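Reading time: 4 min

We use cookies to remember your settings and to see which tips get read. By staying on this page you agree to this. Accept | Manage

Getting through the laundry pile without hating it

I used to be a once-a-week washer. Everything went in the hamper, everything came out of the hamper in one giant heap, and by bedtime there was a mountain on the couch that we all just moved to the chair and back again. I've changed my ways (mostly!) and a few of you asked what I do now, so I've written it down.

First thing – wash smaller. I do a load every other morning, whatever is in there, and I don't wait for the machine to be stuffed. Clothes need room to move around. If you can't slide your hand in flat on top of the load, take a couple of things out and save them for next time.

I sort by how heavy things are as much as by color. Jeans and towels together, T-shirts and thin cotton together. Towels take forever to dry and your T-shirts get baked while they wait. Bright colors, especially reds and oranges, go in cold for the first few washes with other things I don't care much about. Anything with a trim or a contrast border I wash inside out and in cold, forever. I learned that with a cream cardigan that had a navy edge, and let's just say it's a blue cardigan now.

Detergent: use less. I was filling the cap right up to the top for years and wondering why my dish towels felt like cardboard. Now I put in half of what the bottle says, and a splash of white vinegar in the rinse when it's towels. Don't ever mix vinegar with bleach, though. If you're bleaching, leave the vinegar in the cupboard that day.

My washer is an old Korkum with a spin that goes up to 965 and sounds like a helicopter. I leave it on 600 for shirts and anything with a print on it. They come out wetter but with far fewer creases, and I hardly ever iron anymore.

Now, folding. Fold it warm, or fold it as soon as it's off the line, and do it standing up at something waist high. Sitting on the floor with a pile is how I ended up watching three episodes of something and folding two socks. Shake each piece out hard first, once or twice, and lay it face down. Smooth from the middle out to the sides with your whole forearm if it's a big piece. Patterned edges are handy, because you can line one up with the other and you've got a straight fold without even thinking. 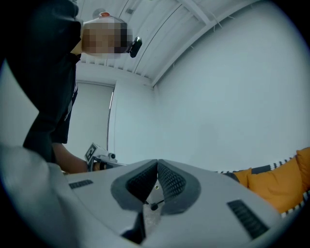
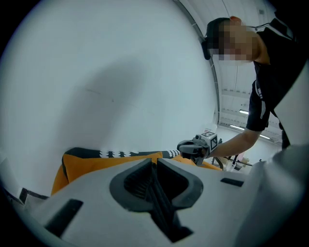 Miklós Kiss wrote in to say that he never folds anything with a border in half along the trim, as the crease wears it out right there, and that he folds in thirds so the edge stays flat on the outside. I've been trying it on my good tablecloth and I'm a convert. It sits better on the shelf, too.

A few leftovers that didn't fit anywhere else:

Four hangers by the dryer, always. Shirts go straight on them and never touch the basket.

Socks get pinned in pairs before they go in. My grandmother used safety pins, I use the little plastic rings from Peltex that came in a bag with far too many in it. Either is fine.

For stale-smelling gym things, soak them in cold water with baking soda for an hour before the wash. Skip the fabric softener on those, it just coats the stretchy stuff and holds the smell in.

Clean the filter. I know, I know. Put a shallow tray and an old towel down first, and open it slowly!

Next time I want to get into stains, and I already have a long list from you – turmeric, candle wax, and whatever it is that comes off the bottom of a school bag. If you've got a good trick for ballpoint ink on canvas, send it over, I'm still losing that one.

Contact | Privacy | © Ollovia Home Tips | Back to top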